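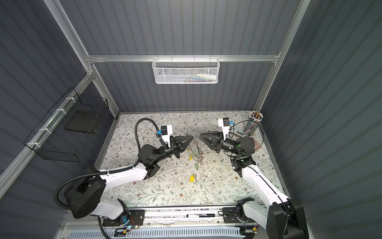 Where do people put their pens when a desk has hardly any flat space left? Mostly they go upwards, hanging baskets off whatever rail or edge is handy, and keep one cup on the surface for the things they grab all day.

4.2 Hanging storage and the one cup that stays

I went into this part of the study expecting drawers to win, and I was wrong! Of the 80 small work areas we looked at, the ones people seemed happiest with had very little in the way of drawers. What they had was a mesh or wire basket up off the surface (cable ties are a perfectly good way to fix one, as in Figure 3) and a pencil cup somewhere near a back corner.

Figure 3. White mesh basket on the back rail, black wire basket on the side rail, and a clear cup of pencils on a floral mat.

Mesh matters more than I'd have guessed. Rutilio Meléndez, who did the August interviews with me, kept hearing the same thing: if you can see the colour of the pen through the side, you don't tip everything out to find it. The Wurmont group were especially firm on this, and one person there had thrown out a lovely solid tin for exactly that reason.

The cup is a funny one. It's nearly always too full, and people know it, and they still won't thin it out. We asked them to try moving half the pencils to a basket for 4 weeks, and most had drifted back before we finished (I did too, at my own desk). I come back to the mats in Section 4.3, where the patterned ones get their own table.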